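4.2 What people did with the tutorials

The first thing to report about the beginner series is that hardly anyone began at the beginning. Misska, the authoring tool used throughout this study, ships with a set of short lessons on building a first interaction: a labelled diagram, a timeline, a set of tabs that open when clicked. The lessons are numbered. The numbers are large and blue. Of the 48 people who took part, only 21 opened lesson one before any other, and two of those told us later that they had clicked it by mistake.

We had designed the study on the assumption that a numbered series would be read as a series. Our log sheet had a column for "current lesson", in the singular. By the end of the first session that column was full of arrows, and by the second we had redrawn the sheet.

Most participants went straight to whichever lesson had a title closest to the thing they wanted to make. When the task was a timeline, they opened the timeline lesson, met an instruction to "select the base layer as before", and went off to find out what a base layer was and when before had been. Some searched the help pages. Some opened lessons at random, on the reasonable theory that the base layer must be in one of them. It is in lesson one.

The authors of such tutorials will recognise the problem, having presumably caused it. A lesson that leans on an earlier lesson saves the writer a paragraph and costs the reader a search. Across all sessions we recorded 1,505 switches between the editing window and the help window. We had hoped to divide these into productive and unproductive switches, but the coding scheme collapsed when we could not agree on what to call a switch in which the reader found the right page, read it with every sign of satisfaction, and returned to the editor to do something else. 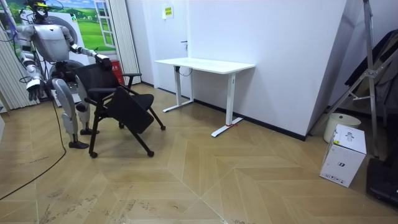 4.3 The practice file

Each lesson comes with a practice file, so that learners can follow along without preparing their own text and pictures. The file contains a half-finished interaction with placeholder labels. Following the lesson exactly turns it into a finished one.

Participants liked the practice file and learned rather little from it. The completed files were close to perfect, as they should be when the boxes are already the right size and the colours have been chosen by someone else. The trouble came in the second half of the session, when we asked for the same kind of interaction built from a blank page. People who had finished the practice version in good time now sat in front of an empty canvas looking for the boxes.

Part of this is a matter of what the lesson leaves out. In the practice file the trigger has already been attached to the first label, and the learner is told to copy it to the others. Copying a trigger takes a single step. Making one takes a menu, a second menu and a choice between "on select" and "on release" that the series does not discuss until lesson nine. Few participants got as far as lesson nine. Those who did had mostly gone there first.

We also tried a second version of the material, prepared with Claneo, a plug-in that places each instruction beside the button it refers to. The text was the same word for word. Participants using this version switched windows far less often, for the dull reason that there was no other window to switch to. They did not do noticeably better on the blank page. Several said that the instructions had been very clear and that they could not remember any of them.

One feature of Claneo deserves a mention because it caused more remarks than anything else in the study. When a step has been completed, the panel shows a green tick and the word "Great!". The first tick was generally welcome. By the later steps participants were talking back to it. Yeon, an older tool with no such habit, was used for the warm-up task, and its silence was praised more than once.

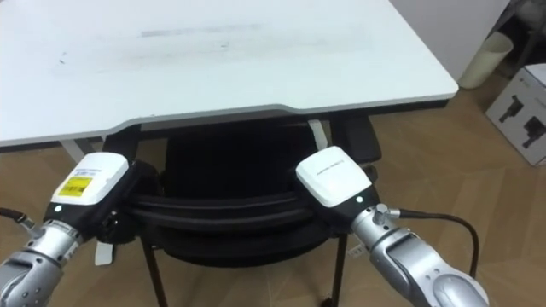 Figure 3. Two robot arms gripping a black office chair at a white desk.

4.4 Asking for help

Every lesson closes with an invitation to ask questions on the community forum. We left the link working and told participants they might use it. Very few did. In the interviews, the reasons given were remarkably alike: the question was too small, somebody must have asked it already, or the person would have to make an account and think of a name.

What they did was read other people's questions. A forum thread with a vague title and a solution buried in its fifth reply was often preferred to the lesson that contained the same solution in its second sentence. We found this puzzling, and then found ourselves doing it while preparing the tasks for the final session. A thread has one great advantage over a tutorial, in that it begins with somebody being stuck. A reader who is also stuck can tell within a line or so whether the two of them are stuck in the same place. The tutorial begins with a cheerful statement of what you will have built by the end, and gives no hint of the seven things that might stop you.

The lessons do include a section headed "Troubleshooting", but it sits at the foot of the page and assumes that the reader knows which trouble is being shot. The most common fault in our sessions, a label that would not respond to clicks because an invisible shape was lying across it, appears there under "Stacking order". No participant who had this fault looked under that heading. One looked under "Mouse".

On the strength of these sessions we rewrote the opening of three lessons so that each began with its likeliest fault, stated in the words participants had used for it. The draft of August 2, 2021 was passed to the authors of Justitz, a rival set of tutorials for the same tool, who had kindly agreed to read it and who disagreed with nearly all of it.

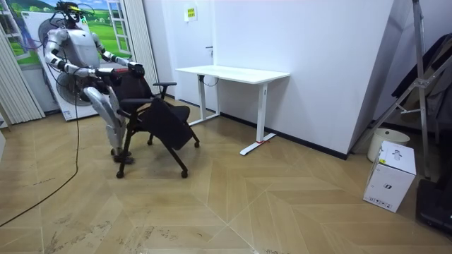
The reply from Justitz was that a beginner who meets a list of faults before meeting a single success will close the page, and that "your readers came to you already stuck because you gave them a task; ours come because they are curious, and curious people should be allowed to make something first". They added that their own lessons had once opened with warnings, and that the messages they received in those days were chiefly from people worried about faults they did not have.

We think this is a fair objection and have only half an answer to it. Our participants were indeed given tasks, and a person with a task reads like a person with a train to catch. It may be that the same page cannot serve both kinds of reader. The compromise tested in September kept the cheerful opening but cut it to one sentence, and put the likeliest fault immediately after the step that tends to produce it. The invisible shape was dealt with at the moment the shape was drawn. Participants in that round found the warning, read it, and in most cases moved the shape to the back.

The base layer is now explained wherever it is mentioned. This makes the series longer, and anyone who reads it in order will meet the same explanation in every lesson. We have not yet received a complaint.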